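Cistimus: Finding and Fixing Silent Toilet Leaks at Poirier House
Final project report, Built Environment and Resources, Gosell College

Summary

Cistimus is the name we gave to our second-year group project, mostly because we had to write something on the form and "the toilet project" had already been taken, in conversation at least, by everybody else on the course. We wanted to find out how much water was being lost through leaking toilets in one hall of residence, whether students with no plumbing background could find the leaks reliably, and whether the simpler repairs would make a difference that showed up on the water meter. The hall was Poirier House, where two of us were living at the time. At the start of the project the building was using 758 litres of water a night during hours when hardly anyone is awake to use it. By the end, the night figure had fallen by a little over half. The rest of this report explains how we got there, what went wrong along the way and what we would like the college to do next.

Why toilets?

We began the year wanting to do something with rainwater, and spent a good few weeks reading about storage tanks and filters before our tutor gently asked how we planned to get a tank onto a college roof. That was a fair question. While we were looking for a smaller idea, one of the group mentioned that the toilet on her corridor made a faint hissing noise all night, and had done since she moved in. Once we had started listening, we heard it in other places too.

A leaking toilet is an easy thing to live with. A dripping tap annoys people and gets reported, but water slipping from the cistern down the back of the pan is nearly invisible, particularly in a modern pan with a bright white glaze and poor lighting overhead. The older sort of cistern had an overflow pipe that poked out through the outside wall, so that if the float stuck you would see the water running down the brickwork and somebody would complain. Newer ones overflow internally into the pan, and so the warning has gone. Many of the cisterns in Poirier House are of this newer kind, with a push button on top and a rubber seal at the bottom, and it is the rubber seal that tends to let you down. A bit of grit or limescale under it is enough.

There is also the matter of energy, which we had not thought about until we came to write our proposal. Cold water has to be cleaned and pumped before it reaches the building, and Poirier House has its own booster pump to get it up to the top floor. Water that trickles away at three in the morning has been lifted up four flights to do so.

How we went about it

The work fell into three stages, which overlapped more than we had planned.

First we needed a baseline. The hall has a single main water meter in a chamber by the bin store, and the estates office kindly allowed us to fit a Hetora pulse logger to it. The logger records each pulse from the meter with a time against it, and we could collect the readings on a laptop. We were interested in the quiet hours from two until five in the morning, but we soon found that students do not keep quiet hours in any way that a textbook would recognise. There were showers at half past three, and a washing machine that somebody seemed to prefer using at four. We dealt with this by looking for the lowest steady flow between the bursts and treating that as the leakage, then scaling it up across the whole night from ten until eight. The baseline figure of 758 litres comes from this calculation, averaged over the November readings.

Second came the survey. There are 70 toilets in Poirier House, counting the ones by the common room, and we tested every one that we could get permission to enter, which in the end was all of them. The test could hardly be simpler. You lift the lid or take out the button plate, put several drops of food colouring into the cistern, ask everyone not to flush for twenty minutes, and come back to look at the pan. If the water there has turned colour, the seal is leaking. If it has not, but you can see the cistern water lapping at the top of the overflow tube, the fill valve needs adjusting. We used blue at first and changed to red, because several bathrooms had a blue cleaning block in the cistern already and we had passed one toilet as leaking when it was only very clean.

Third, we carried out or arranged the repairs. We were allowed to do three things ourselves, after a morning's training with one of the college plumbers: wipe down a seal and its seat, adjust a float, and free a sticking flush button. Anything needing a new part was written up and passed to estates with the room number and a photograph of the inside of the cistern.
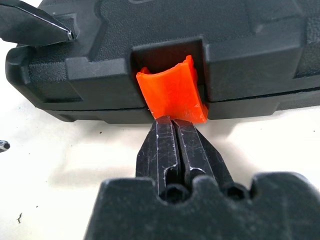
Black plastic case with its orange latch.

Talking to residents

We had allowed one afternoon in our plan for "informing residents", and looking back this makes us smile. It took more of our time than the testing did. We put a note under every door, then a second note with clearer wording after a few people had taken the first one to mean that the water would be turned off. We sat in the common room with a kettle and a plate of biscuits on two separate evenings, and it was there, rather than from the notes, that we learned which toilets hissed, which ones needed the button held down to the count of five, and which corridor had been keeping a brick in its cistern since before any of the present residents arrived.

The brick deserves a paragraph of its own, as it led us to something useful. A brick takes up space and so saves a little water on each flush, which is what somebody must have had in mind, but house bricks crumble slowly under water and the grit finds its way to the seal. When we tested that cistern it coloured the pan within a couple of minutes, making it the quickest leak in the building. We took the brick out, wiped the seat, and the second test came back clear. A sealed displacement bag would have been a kinder choice, although with the dual flush valves now fitted there is really no need for either.

What we found

Leaking seals were by far the most common fault. Most of these were cured, at least for the length of our project, by cleaning alone, and we would like to stress this because it costs nothing but patience and a pair of rubber gloves. Floats set too high came next. Sticking buttons were the rarest fault but the worst to leave, as a button that stays down holds the valve open and the cistern never fills at all.

The leaks were not spread evenly. The ground floor was in good order, the top floor nearly as good, and the middle floors were poor. Our first idea was that water pressure might explain it, and we wrote several enthusiastic pages on the subject for our interim report. The true explanation was in the maintenance records, where we ought to have looked sooner. The top floor bathrooms were refitted two summers ago and the ground floor ones are cleaned daily as they are used by visitors. We have left the pressure pages out of this version.

After the repairs the night flow dropped in steps, and it was a great pleasure to see these on the graph from the Hetora logger, with each step matching an evening's work. There is still some flow remaining. Part of it is from the cisterns waiting for new seals, and part we cannot account for. We suspect the urinal flushing in the ground floor toilets, which runs on a timer whether or not anyone has been in, but we ran out of term before we could isolate it.

Difficulties and limitations

The logger stopped twice, once with a flat battery and once when the chamber flooded after heavy rain, so there is a gap in our February readings. We have not filled the gap with estimates. The hall was also rather emptier in the weeks before Easter, and although the lowest steady flow should not depend on how many people are at home, we cannot be sure that it does not. We tested each toilet in most cases only once, and a seal which leaks now and again could easily have behaved itself on the evening we called. Finally, we have no idea how long a cleaned seal stays watertight. A year would be a good result in our hard water area and we would not be surprised by less.

Recommendations

We would ask the college to consider a colouring test in every bathroom each summer, when the rooms are empty and the cleaning teams are going through them in any case. The test adds very little to the work, provided that the colouring goes in first and the pan is looked at last. We would also like the seals on the middle floors replaced together instead of one by one as they fail, and the urinal timer looked at before the start of the autumn term.

For other student groups, our advice is to ask for the maintenance records in the first week, to borrow a second logger battery, and to buy red colouring. Please do sit down with the people who live in the building as early as you can, and bring biscuits.

Thanks

We are very grateful to the estates office for trusting us with the meter chamber key, to the plumbing team for their good humour and their spare gloves, and to the residents of Poirier House, who held on for twenty minutes when asked – some of them more than once. The readings, survey sheets and our repair notes have been left with the department office for any group that would like to carry Cistimus on next year.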